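Zosberg legalizes the sandwich, with conditions

2020-06-01
20 shares | 4 comments

Starting in July, residents of Zosberg will be allowed to make lunch at home and sell it to other residents of Zosberg. Many of them have been doing this for years, and the town council would like it known that it is very pleased to be giving them permission.

The home food ordinance passed last week after two hearings and a long argument over what counts as soup. Under the new rules, anyone with a working sink, a clean counter and a $20 permit can sell food prepared in their own kitchen, provided it doesn't need to be kept cold for long and doesn't contain anything the county considers exciting. Bread is in. So are cookies, jam, most sandwiches and dry noodles. Custard is out, and supporters of custard left the final hearing early.

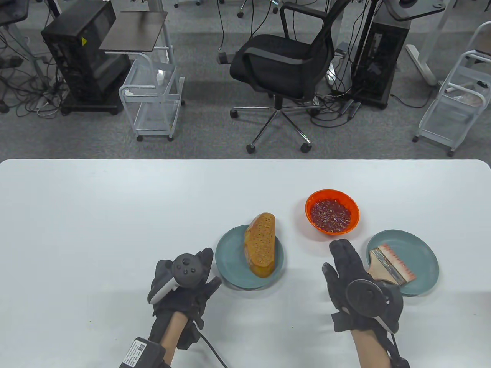
The old rule dated from a time when the town had one bakery and the bakery's owner sat on the council. It banned the sale of "any prepared article of food from a dwelling," which, read strictly, covered every bake sale ever held at the school. It was enforced against one person, a man on Jelska Street who sold pickles out of his garage and had also parked across a fire hydrant. The pickles appeared on the ticket second.

Jingyi Wei, who has sold scallion pancakes from her side porch for four years, told the council she welcomed the chance to become legal and asked whether she should feel guilty until July. The town attorney said he would prefer not to answer that. He was later seen on Jelska Street with a paper bag.

Permit holders will have to cover or tie back their hair, keep pets out of the kitchen while cooking and list ingredients on a label. The label must be in "plain type of a reasonable size." An earlier draft gave an exact size, but the sample label made to that standard turned out larger than the cookie. The council looked at it for a while and moved on.

Counters got a hearing more or less to themselves. The county wanted smooth surfaces that can be wiped down, and several residents wanted to know what was wrong with butcher block, which their grandmothers had used without killing anybody. The final wording says wood is acceptable if it is "sound," a term the ordinance doesn't define. Inspectors are expected to knock on it.

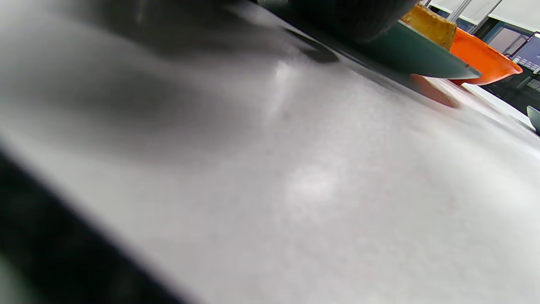

A pale tabletop with bands of soft shadow across it.

Sales are capped at 100 items a week per household. Junhao Xiao, who runs the Hekine deli downtown and pays commercial rent for the privilege, wanted the cap lower. He told the council he had nothing against home cooks and simply wished there were fewer of them, farther away. He also pointed out that his own kitchen gets inspected whether he is in the mood or not, while home kitchens will be visited by appointment. A compromise was reached under which home inspections will still be by appointment, but the appointment will be inconvenient.

The cap itself may be hard to police. The ordinance counts a sandwich as one item and a tray of dumplings as one item, which has not escaped the notice of people who make dumplings. A councilwoman asked if a sandwich cut in half was two. The clerk wrote the question down, and it appears in the minutes without a reply.

Soup was finally sent back for further study. The sticking point is whether a thick enough stew is still soup, and staff have been asked to return with a recommendation and, if possible, a ladle test. Until then it remains illegal to sell chili from a house in Zosberg, though the Jiang family's chili night will go ahead as usual, with a suggested donation.

Permit forms can be picked up at the front desk at town hall, next to the bowl of cookies. The desk would not say where the cookies came from.

Contact the newsroom | Copyright 2020 | Back to top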